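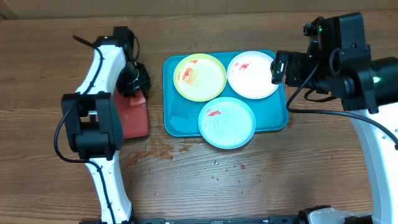
The ferry to Brekberg left at dawn, and Asabe Nwosu was on it with a borrowed accordion, a bag of cheese rolls and the best idea she'd had in years.

"You're going to play for the whole island?" asked the man on the next bench. He had a dog under his coat. Only the nose showed.

"Just for the dance," said Asabe. "But I think the whole island comes!"

It did, as a matter of fact. Every May the people of Brekberg pushed the boats up the shingle, swept the net shed and danced until the lamps ran dry. Her grandmother had met her grandfather there, under a beam you could still crack your head on. The regular accordion player had moved to Plultstead to be near his daughter, and when the notice went up in the music shop Asabe had pulled it off the wall, pin and all, so that no one else could read it.

She knew 17 tunes. She'd told them 30.

Reece Birkett was waiting on the dock with a wheelbarrow. He was tall and sunburned and he took the accordion case from her as if it were somebody's baby.

"Do you know 'The Paracha Waltz'?" he said, before hello.

"Of course," said Asabe, who didn't.

"Good. My mother asks for it every year. She'll ask for it four times."

They went up the hill with the wheel squeaking, and oh, what a morning it was – gorse out on every bank, larks going up like thrown stones, the sea so bright she had to look at her shoes. Reece pointed out the school, the well, and the house where a ship's captain had kept a bear. Asabe loved all of it. She loved the bear most. She was also sweating through her good blouse.

By the well she stopped.

"I don't know it," she said. "The waltz. I've never heard of it. I don't know 30 tunes, either."

Reece put down the wheelbarrow. He thought for a bit, and then he began to whistle.

It was a lovely thing, that waltz! It climbed three steps and slipped back two, and just when you thought it had gone home it ran out the door again. Asabe sat on the edge of the well and strapped on the accordion and went after it. She lost it in the second part. He whistled the second part again, slower, beating time on his knee. A woman pegging out sheets in the next garden called over that he had the ending wrong, and sang it right, and then came through the gate with the pegs still in her apron to sing it once more.

"Is that your mother?" Asabe whispered.

"That's my mother," said Reece.

They kept at it until the noon ferry sounded down in the bay. By then there were children on the wall, and the man with the dog had turned up and was eating one of her cheese rolls.

That night, in the net shed, she played it first. Mrs. Birkett asked for it five times.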